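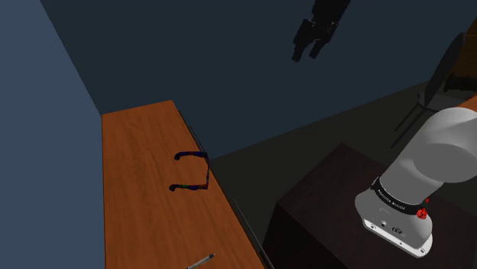 Glasses on a long wooden table (rendered).

How to Clean Your Glasses So They Stay Clear All Day

I have worn glasses since second grade, and for most of that time I cleaned them on my shirt. Then Shanthi Sikder, who fitted my last pair at the little optical shop in Clolstead, watched me do it at the counter and very kindly took them out of my hands. What she showed me takes two minutes and I love it. I now do it every morning while the coffee brews, and the difference when you step outside on a bright June day is wonderful!

What you need

Lukewarm running water
Plain dish soap, with no lotion or moisturizer in it
A clean microfiber cloth
A soft baby toothbrush, for the weekly clean

Step 1. Wash your hands
Hand cream is the big culprit here. If your fingers are greasy, you'll just be moving the grease around, so give them a proper wash and rinse first.

Step 2. Rinse
Hold the glasses by the bridge and run lukewarm water over both sides of the lenses. Dust is gritty, and rubbing it in dry is how those fine hairline scratches get started. Keep the water well short of hot, which can be hard on lens coatings.

Step 3. Soap
Put one small drop of dish soap on a fingertip and work it gently over the front and back of each lens. Go right into the edge where the lens meets the rim (there's always a gray line hiding there). Then do the nose pads and the full length of both temples, all the way down to the part that sits behind your ears.

Step 4. Rinse again
Keep going until nothing feels slippery. Leftover soap dries into a haze, and you'll think you did something wrong.

Step 5. Shake and dry
Give them a gentle shake. On a good day most of the water slides straight off and there's hardly anything left to wipe! Support the side you're drying with your other hand, and use light strokes with the cloth. Skip paper towels and tissues.

The weekly clean

Once every 7 days or so, take the toothbrush to the nose pads and hinges with a little soapy water. Keep the bristles off the lenses. While you're there, open and close each temple and see if a screw feels loose. A tiny screwdriver from an eyeglass repair kit will fix it, but stop as soon as it's snug.

Looking after the cloth

Wash it by hand with a bit of the same dish soap, or put it in the machine with no fabric softener. Softener leaves a film that goes right back onto your lenses. I keep two cloths going, one in use and one drying.

A few things to avoid

Window cleaner, vinegar and anything with ammonia can damage coatings. Saliva doesn't clean anything, sorry. And try not to set glasses down with the lenses facing the table. Fold them into a case if you have one handy.

If your lenses still look cloudy after a good wash, the coating may be wearing out, and an optician can tell you for sure.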